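Stop charging for the short walk

The parking lot at Noscombe station went up again in February. Fine. Parking costs money, I get it. But now there's a fee to lock a bike there too, and that one I can't let go.

Who thought of this? A bike takes up no room. Most of the people I see locking up are on their way to a shift, early, still dark. You want fewer cars in the lot, so you bill the ones who left the car at home. Makes no sense to me.

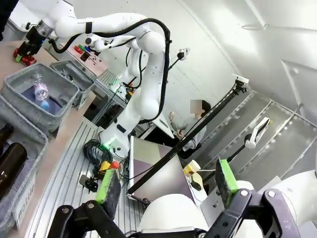

The town says the racks need upkeep. What upkeep? Two of them have been bent since I moved here. My neighbor Darmawan Lubis wrote to ask what the money was for and got back a form letter about the parking lot. He doesn't drive.

And the lot itself — 400 spaces, and half empty past noon. Meanwhile there are 51 places to lock a bike and you're lucky to get one after seven. If they'd take out a single row of cars they could fix it over a weekend. Paint, bolts, done.

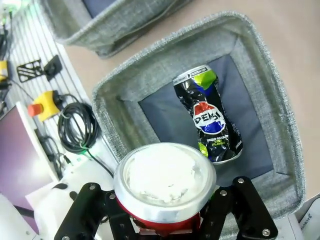
I know the answer I'll get. Budget's tight, everybody has to chip in. Ok. Then chip in by how much space you use and how much road you wear out. Charge the big pickups a bit more. I'd pay that when I drive, and I do drive sometimes, I'm no saint about it.

What bugs me most is how quietly it went thru. A notice taped inside the ticket office door, small print, gone in a week. You shoud not find out about a fee from the ticket on your handlebars.

Drop it. Or at least straighten the racks first, then come ask me for money.

Contact | Copyright 2020 Noscombe Opinion Page | Back to top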